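Glass Act: Living With the Selelon Kit

Clear glass is where robot demos go to die. Ask anybody who has tried. A cardboard box, fine. A foam block, a wooden peg, a bright red mug, all fine. Then somebody hands the thing a little flask and the depth camera sees straight through it to the table, and the arm closes on air, or closes on the flask a bit lower than it meant to, and you're looking for the dustpan.

So when Munanside announced a kit built around small lab glassware and nothing else, I signed up for a loaner the same afternoon. The kit is called Selelon. It comes with fingers, a dark cloth, a starter set of glass, and a subscription to a training service called Tralis, which takes the demonstrations you record and sends back a policy your arm can run. You bring the arm. You bring the computer, too, and I'd budget for a better one than you think.

I had it for six weeks. Some notes, in the order I typed them up, more or less.

Setup

First box, the fingers. Made by Fu, who seem to make them for a lot of other people also. Nice things. Dark, slightly grippy, shaped so they meet along a line instead of at a point, and you feel the difference the first time you pick up a stem and it doesn't swivel. They bolted straight on to our gripper. The manual lists which ones need an adapter plate, and the adapter plate is extra. Check before you order, a friend at another shop did not and lost most of a month waiting.

Second box, soft goods and glass. The cloth is black and matte and that's its whole job. Laid over a pale table it gives the cameras something to push the glass edges away from. I rolled my eyes at paying for a tablecloth. Then I tried a run on the bare table, and no. Use the cloth. You could buy the same thing at a party store, and I would next time, but use one. Smooth it before every session because a deep wrinkle throws a bright line under the lights and the software has opinions about bright lines.

The quick start guide is a single folded sheet and it's good. The full manual is a PDF and it's not. Steps refer to screens that have been renamed. One section on hand-eye calibration is just missing, the heading is there and then you're into the warranty. Support sent me the pages by email, politely, and I got the impression I wasn't the first to ask.

Cables. Nobody's kit handles cables well and this one is no exception. You get a bag of straps and a diagram. The diagram shows a tidy single run along the arm. What you end up with is loops. Leave more slack at the wrist than looks right, strap it on the upper link, then drive every joint to its limit by hand before you let any software near it. I skipped the last part. Popped a connector on day one, entirely my own fault, and spent the evening finding out which one.

Teaching it

Here's the pitch. You don't program the arm, you show it. Guide it through the job enough times, upload, wait, download. Tralis has a web page where the recordings pile up and you can scrub through them and toss the bad ones.

The showing part is more tiring than the brochure lets on. Your forearms know about it after an hour. And you have to be consistent but not too consistent, which took me a while to get my head around. If the hex-foot piece always stands in the same place, the arm learns the place. It doesn't learn the piece. So you shift things, nudge the cork ring over, turn a foot so a different facet faces the camera. There's a prompt for this in the software, a little reminder that pops up and tells you to move something. I found it annoying and it was right every time.

My jobs were plain ones. Lift a small glass piece and stand it over its base. Bring a funnel to a flask. Put things back where they came from, which I'd assumed would be the easy one, and which the arm hated. Setting down is harder than picking up. The fingers have to let go without dragging, and light glass follows whatever touches it.

Policies come back overnight if you pay for the standard tier. There are two tiers. The cheaper one puts you in a queue and the queue is, well, a queue. In December it crawled, I assume everybody was trying to finish something before the break. The upper tier isn't cheap, and I'd want to be using the kit most days of the week to justify it.

How well does it work

Pretty well! With caveats, coming.

Picking up pieces that were in the starter set, on the cloth, under steady light - this was solid by the end of the second week. Solid enough that I stopped hovering. The approach is slow and a little fussy, it comes in from the side, pauses, shuffles, closes. You want to tell it to get on with it. But the grip is gentle and it holds upright pieces upright, and that's the part where my own homemade efforts always fell over. Litterally.

Alignment is the real selling point. Getting one bit of glass above another bit of glass, both of them see-through, both throwing highlights in all directions, is miserable to code by hand. Selelon gets there by what looks like patience. It hangs above the target and drifts, small corrections, and you can watch it make up its mind. Sometimes it makes it up wrong and lowers a hair to one side, and then the force limit trips and it backs off. Only once did it keep pushing. I hit the stop. I've since turned the limit down from the default and so should you.

Now the caveats. Sunlight. We have a window and in the late afternoon the whole business fell apart, every edge flared and the arm started reaching for reflections. Blinds fixed it. Munanside says an update is coming for mixed light. I'll believe it when I've got it.

Also your own glass. The kit is sold on the idea that you start with theirs and move on to yours, and that move is bumpier than the marketing. Our flasks have a slightly fatter bulb than the starter ones and the first policy treated them as a stranger. More demonstrations, another night's wait, then fine. But plan for it. Every odd shape in your cupboard is going to cost you a session.

Liquids, hm. The manual is careful here and I'll be careful also. Nothing in the kit is sealed, the fingers are not rated for solvents, and the arm doesn't know that a flask with something in the bottom is any different from an empty one. We kept to colored water in small amounts. If your work involves anything you'd put gloves on for, wait for a different product.

The funnel gets a paragraph to itself. A funnel sitting in a flask neck makes the whole stack top heavy, and the arm, swinging past with cables hanging off it, will clip it if you let it. You can mark keep-out zones in the software. They're clumsy to draw, you drag a box around with a mouse and the box snaps to places you didn't ask for, but they hold. A cork ring under the flask helps as much as anything in the software does. Cork rings are cheap. Buy extras.

Support and the small print

Email support was quick and human. Phone support exists and I never got through. There's a user forum with good people on it, one of whom has posted a finger-cleaning routine that's better than the official one (soft brush, no alcohol, let them rest).

The thing I like least is the data terms. Your demonstrations go up to Tralis and stay there, and by default they can be used to improve the shared models. You can opt out, the switch is buried under account preferences, and opting out puts you back at the slower training speed. I get why. I still don't like it. A lab with anything sensitive in view of its cameras should read that page slowly, and then have somebody else read it.

Canceling is easy at least. I tested it. Policies you've already downloaded keep running on your own machine after the subscription lapses, and good for them, plenty of outfits would have locked that down.

Who should buy it

Teaching labs, I think, first of all. Students take to the showing-not-coding thing right away and the starter glass is tough enough to survive them. Small research groups who already own an arm that's gathering dust. Anybody who has lost a season trying to get a camera to see a test tube.

Who shouldn't: anyone buying their first robot on the strength of this kit. It assumes a lot. It assumes you know what a safe speed feels like, and where the stop button is without looking. And if you need throughput, forget it. A person with decent hands would clear the table and be back from lunch.

What I'd change. Finish the manual. Put the adapter plate in the box. Let me draw a keep-out zone with a shape other than a rectangle. Some sort of proper cable sleeve, please, at this price. And a louder chime when it gives up on a grasp, the current one is so polite that I missed it from accross the room more than once.

I'm sending the loaner back with some regret. Fingers brushed, glass wrapped, cloth folded. We've put in for one of our own, cheaper tier to begin with, and I've already been told that the funnel job is mine.
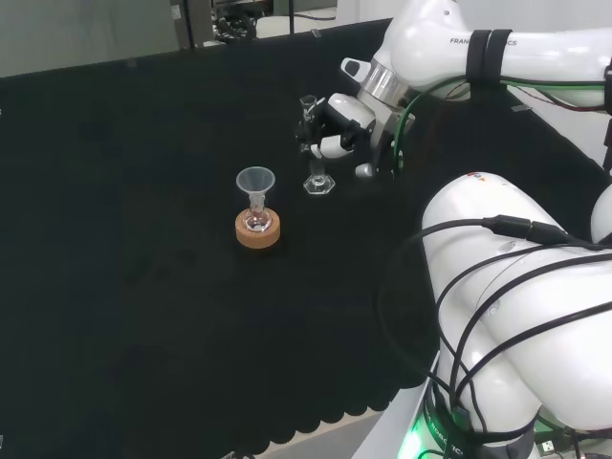

Words: Nizar Abu Hammour

Stacking practice with the Selelon kit, the funnel parked in its flask off to the side. The review unit was supplied on loan by Munanside, who did not see this piece before it ran. Arm and computer were our own. Questions about adapter plates to the vendor please, not to me.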